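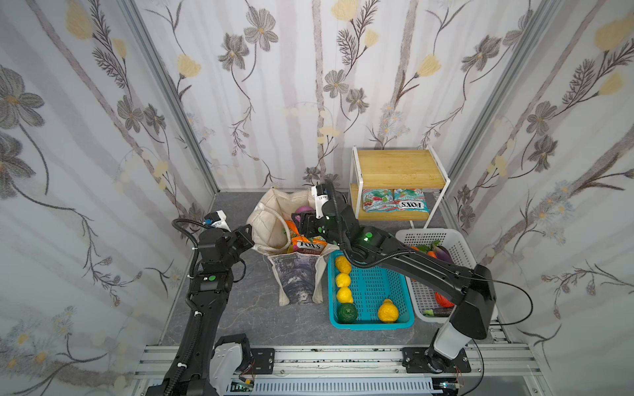

Unpacking and Sorting Groceries at Home
Household Guidance Sheet, Redmont Residents' Association
Revised 25/01/2021

This sheet replaces the December edition. It applies to shopping brought home in reusable cloth bags and sorted into open baskets before storage. Residents who have their groceries delivered in boxes may follow the same order of work.

Before unpacking

Clear a stretch of floor or counter large enough for the bag and two baskets. Wipe the surface and let it dry. Stone and marble-patterned surfaces should be wiped with a soft cloth and mild soap. Do not use vinegar on natural stone, as it dulls the finish.

Stand the bag upright with its mouth fully open. A canvas bag that will not stand by itself may be leaned against a wall. Where the wall is papered, check first that the bottom of the bag is clean and dry. Damp canvas can leave a mark on wallpaper that is difficult to remove.

Assigning the baskets

Use one basket for fruit and another for vegetables. Baskets of different colors are preferred, so that every member of the household can return items to the correct one. Plastic baskets are suitable for this purpose and can be rinsed in the sink.

Lemons, limes and other citrus should be placed in a single layer where space allows. Firm vegetables such as eggplant may share a basket with peppers and leafy items, provided that the heavier pieces go in first. Eggplant bruises easily and should not be dropped.

Candy and other packaged goods are to be kept apart from fresh produce. They may stay in the bag until the baskets have been put away. 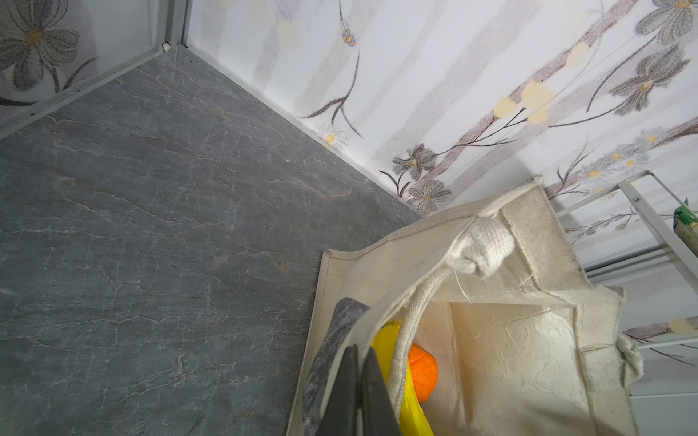 Round fruit tends to roll under wrappers and into the folds of the cloth. Before a bag is hung up, feel along the bottom and into both side gussets. Mandarins and oranges are the items most often left behind, and a single forgotten fruit can stain the lining within days.

Care of cloth bags

Shake the bag out over a bin or outdoors after each use. Undyed cotton canvas may be washed in cold water, turned inside out, and should be line dried. Tumble drying can shrink the body of the bag and pull the seams out of shape.

Rope handles need separate attention. Check the knots once a month. An end that has become fuzzy may be trimmed with sharp scissors, but the knot itself should not be cut or loosened. If the rope slips through the fabric when the bag is lifted, the bag should be used for light goods only until it is repaired. Stray threads along the hem are to be snipped and never pulled.

Storage after sorting

Whole citrus keeps longest in the refrigerator drawer. Fruit intended for use within the week may remain in its basket, away from direct sun. Eggplant should be kept in a cool place and used within a few days. Small open shelves are convenient for candy and dry packets, which should be placed out of reach of young children.

Wash both baskets weekly in warm, soapy water and dry them before refilling.

Printed copies of this sheet were supplied to 138 households. Corrections may be addressed to Zohreh Tabrizi or Kenta Hayashi at the Redmont office. Requests for the large-print edition should be marked for the attention of Kaede Uchida.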